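Flernton Film Editing Circle
Minutes of the regular meeting
September 2020
Minutes by Tsung-han Mok

We got going a little late, as a few of us were still chatting about the summer, and it was lovely to see so many old faces. The minutes of the last meeting were read and approved with one small fix to the spelling of Drerko.

Money. We have $3,494 in the account after paying for the hall. The Drerko sound license comes up in October, and everyone was happy to renew it for another year.

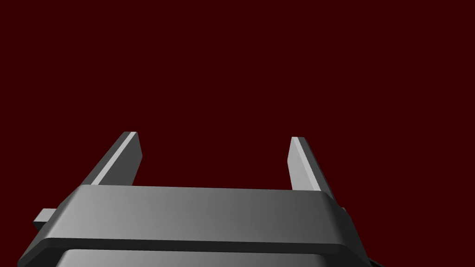

Members asked whether the license covers work done at home, and I promised to write and find out before we pay.

Music in short films. We had a long and very friendly talk about whether to cut to the music or lay the music in afterward. Opinions were split, and I won't pretend we settled it! It was agreed to hold two evenings on the subject, with the first one on dialogue scenes. 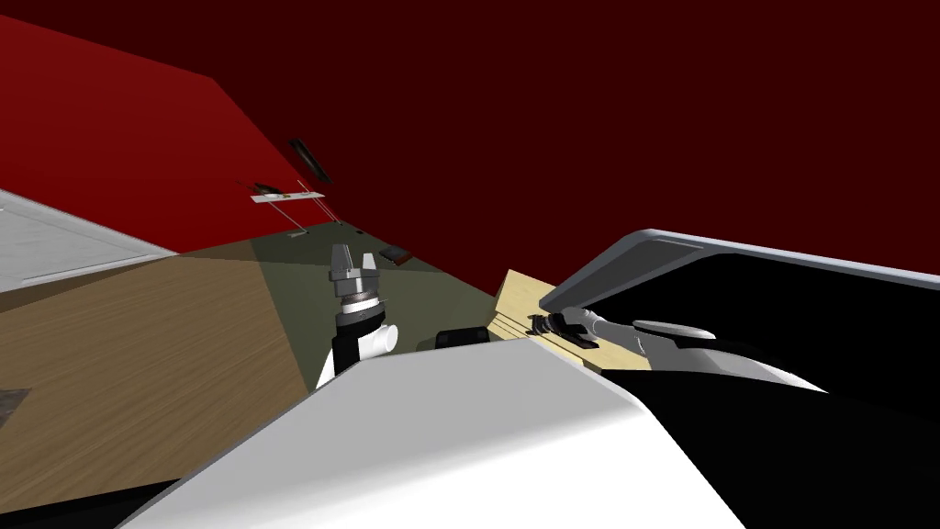 Anyone bringing a project that night should please export the sound as a separate file, which saves so much waiting.

Clip library. The Jultudel library now holds 524 clips, and 16 of them still need proper labels. I offered to do those myself over a few quiet evenings.

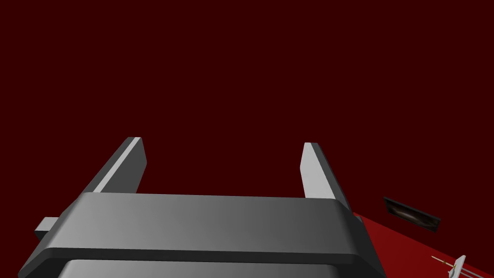
Gray gripper, two fingers pointing up.

Screening night. The running order was left open until all the films are in. Please keep titles short, and do send a line or two for the program. 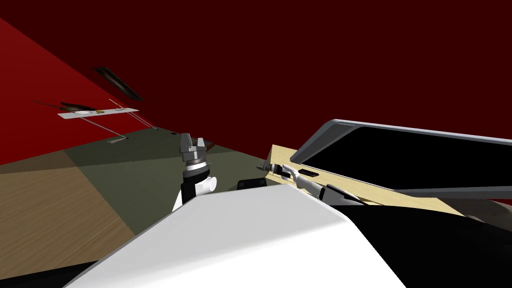
Red wall and tiled floor, with a narrow white shelf at left.

Next meeting in October, same hall. Warm thanks to all who stayed to stack chairs.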